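Home Modules Handouts Reading list Contact

Handout 4: Labels and stock records in a small workshop
June – prepared by the course tutor, Brarnholm evening programme

In the last session we spoke about why a store room becomes untidy. Today we look at the record itself. A record is useful only if a person who has never seen the object can find it with the record in the hand.

We take again the case of the Condgate store. It holds 831 items, and at the first check 222 of them had no label at all. The staff knew these items well, but only by habit. 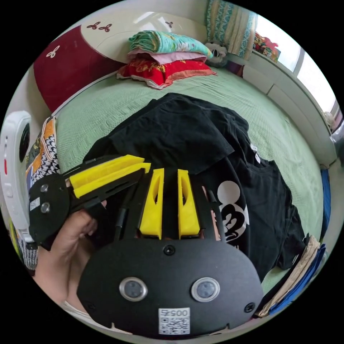
The first rule is that each item has one number, and this number is never used again. If a drill is thrown away, its number goes with it. At Condgate the old numbers were given to new tools, and so the repair history of two different things was mixed on one card.

The second rule concerns the length. Decide at the beginning how many digits you need – and keep the zeros in front, otherwise the list will sort badly on the computer.
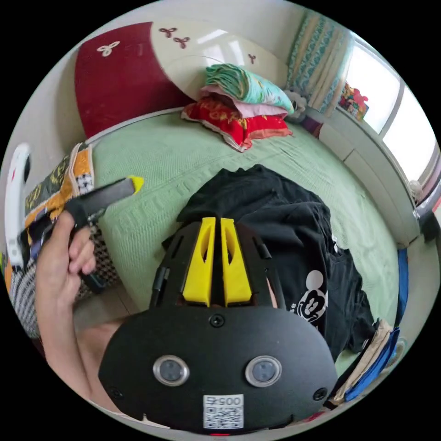 Where to put the label is a question which students often leave to the end. Choose a flat surface that the hand does not rub, and do not cover a screw, or the label will be torn at the first repair. The sticker with 0054 is placed on the flat black face, between and below the two round lenses, and the number is printed together with the square code. I recommend this pair, as a number can still be read when the scanner is missing.

For next time: read the Grarnska stock list (273 lines) and mark every entry which breaks one of the two rules. Write your comments in no more than 200 words.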